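Chapter 3
Selecting a Packaged Gripper Kit

After reading this chapter, you should be able to read a gripper kit's data sheet, separate the parts of the offer that matter to your cell from those that do not, and write an acceptance check for a kit with a wrist camera.

3.1 What a kit includes

A gripper can be bought in two ways. The first is as a bare unit, with the mounting plate, cable, fingers and control software chosen separately. The second is as a kit, in which one supplier has matched these items and sells them under a single part number. The bare unit costs less. The kit moves the work of matching parts from the buyer to the supplier, and the buyer pays for that work in the price.

This chapter uses one kit as its running case: the Leslow two-finger kit, sold by Quiroga. It contains the gripper, a flange adapter, a wrist camera with bracket, one cable and a license for the Sastanus control software. The list price at the time of writing is $2,653. The training cell at Rillham, introduced in Chapter 1, was fitted with this kit in September, and the commissioning notes from that cell supply the measurements used below.

3.2 Reading the data sheet

Start with stroke, which is the change in the gap between the fingers from fully closed to fully open. The Leslow sheet gives a stroke of 62 mm. A part wider than the full opening cannot be picked across that width. A part close to the full opening can be picked only if the arm arrives with very little side error, and most shops set a rule that the part must leave clearance on both sides.

Grip force comes next. The sheet gives a maximum, but the figure that matters is the force at the finger position where your part is held. In a linkage gripper the force changes with position, so a single number on the first page is not enough. Ask the supplier for the curve. Quiroga sends it on request but does not print it on the sheet.

The third item is payload, and here kits are easy to misread. The arm's rated payload must cover the gripper, the adapter, the camera, the bracket and the part together. A kit sheet may list only the gripper mass. At Rillham the camera and bracket added 181 g that did not appear in the first calculation – a small amount, but enough to use up the margin on the heaviest part in the test set.

3.3 Camera placement

A camera mounted at the wrist moves with the tool. This keeps the fingers in the same region of the image wherever the arm goes, and it removes the need to track the tool from a fixed point in the room. It also has costs. The fingers hide part of the work surface, the cable must bend with every wrist move, and a knock to the bracket changes the calibration.

Focus deserves separate attention. A fixed lens is set for one working distance, and surfaces nearer or farther than its usable range lose detail. The buyer should ask for that range in writing and compare it with the distances at which parts will be approached and held.

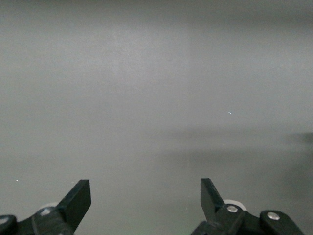 What should a buyer check first when a kit has been mounted and powered up?

Check the open and closed positions of the fingers against the data sheet. Command the gripper fully open, measure the gap at the fingertips, then command it fully closed and confirm that the tips meet evenly. Record both readings before any part is loaded. If the gap is short of the stated value, look first at the position limits in the control software, which are often left at conservative shipping values.

3.4 Service terms

A kit is also a service agreement. The Leslow kit is sold with replacement fingers as a stock item, while the linkage is repaired only by return to Quiroga. A buyer running a single cell should therefore find out the return time and decide whether to hold a spare gripper. The Sastanus license is tied to the controller and not to the gripper, so a spare can be fitted without a second license.

Section 3.5 works through the payload calculation for the Rillham cell in full, beginning with the mass of each item between the flange and the part.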